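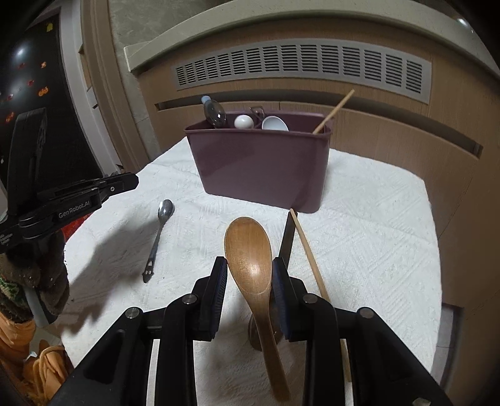

A gripper holding a wooden spoon between its two padded fingers.

Good Manners for Grippers: The Rules Behind Robot Hands

Have you ever been told to walk with scissors pointing down? Or to ask before you grab something off your brother's plate? Then you already know a lot about robot safety, because robots and the people who work with them have rules that are a lot like those. I love this stuff, so I'm going to tell you my favorite ones.

First, a word you'll need. The "hand" on many robots is called a gripper. It might have two fingers, or three, or it might be a suction cup that doesn't look like a hand at all. Some grippers sit on the end of a robot arm. Others are held by a person, who uses them to show how a job is done -- picking up a spoon, say, or putting a chopstick away. A computer can learn from lots and lots of those turns. Look at the fingers in the picture and you'll find dark blue rubber pads on the insides, right where they touch the spoon. Those pads matter for the first rule.

Squeeze just enough

Try this. Pick up a pencil and hold it as lightly as you can without dropping it. Now squeeze it hard. See how your fingertips go pale? You didn't need all that squeezing to hold up one little pencil!

Grippers have the same choice to make. If the grip is too weak, the spoon slides out. If it's too strong, something could crack, and a finger that got in the way could be hurt. Rubber helps because it's grippy, like the bottom of your sneakers, so you can hold on without pushing so hard. People who design robots to work near humans test how hard the machine can push and pinch, and they write the numbers down. If a number is too high, they have to change something and test it again.

Keep your fingers out of the pinch

A pinch point is any place where two parts come together and something could get caught between them. Doors have them. Folding chairs have them (ouch, I've found that one more than once). The gap between gripper fingers is a pinch point too.

So the rule is that you never put your hand in there to fix something. If the spoon is crooked, you stop first, and then you fix the spoon. It sounds so easy, but when you see a thing about to fall your hand wants to zoom in and catch it! Let it fall. A spoon on the floor can be washed.

The big red button

Lots of factory robots have a stop button that is red, fat and easy to smack. It's called an emergency stop, or e-stop for short. It's supposed to be somewhere you can reach quickly, with nothing piled in front of it.

Here's the part that surprised me when I was a kid. When you let the button back out, the robot isn't supposed to start moving again all by itself. A person has to check that everything is okay and then tell it to start. Otherwise it would be like a game of freeze tag where somebody unfreezes while you're still tying your shoe.

Who writes all this down?

Robot rules are often called standards. A standard is a set of instructions that lots of people have agreed on. Engineers, safety experts and people who use the machines get together and argue about it (politely, I hope) until they have words everybody can follow. That can take years.

You use standards every day. Your bike helmet probably has a sticker inside that says which one it passed. The plug on your lamp fits the wall in every room because the people who made the plug and the people who made the outlet followed the same plan.

Standards change, too. When robots were mostly huge welding machines, the main rule was a fence: robot on that side, people on this side. Now some robots work right next to people, so there have to be rules about speed and force and how close is too close.

Rules for the table

Big standards are long and pretty hard to read. I've tried reading them in bed and I was asleep by page 6. But a place that works with grippers can have its own short list as well, and I think the short lists are the most fun. Suppose you and I ran a workshop and called it Jiloler. Here is what I'd put on our wall:

Start with things that can take a bump. Spoons and chopsticks before glass.
Tuck in loose sleeves and tie back long hair.
Look where the other person's hands are before you move.
Keep cables and bags off the floor where people walk.
If anybody says "stop," everybody stops, even if they think it's a silly reason.

That makes 5 rules, and the last one is my favorite. You don't need to be the boss to say it. The newest person in the room can say it, and it still counts.

Now you try

Get a pair of kitchen tongs (ask a grown-up first), a dish towel and some things that won't break. Wooden spoons are great. So are socks. Spread the towel on the table and move your things from one side to the other using only the tongs.

After a few turns, stop and talk about what went wrong. Did you drop something? Did you bump elbows with somebody? Write one rule that would have helped, and then play again with your new rule. If the rule is annoying and doesn't help, cross it out and write a better one. Mine said "no talking," and I had to cross it out in the first minute!

Words to keep

Gripper: the part that grabs things, like a hand.
Pinch point: a gap where fingers could get squeezed.
E-stop: a button that stops a machine in an emergency.
Standard: a set of rules that many people have agreed to follow.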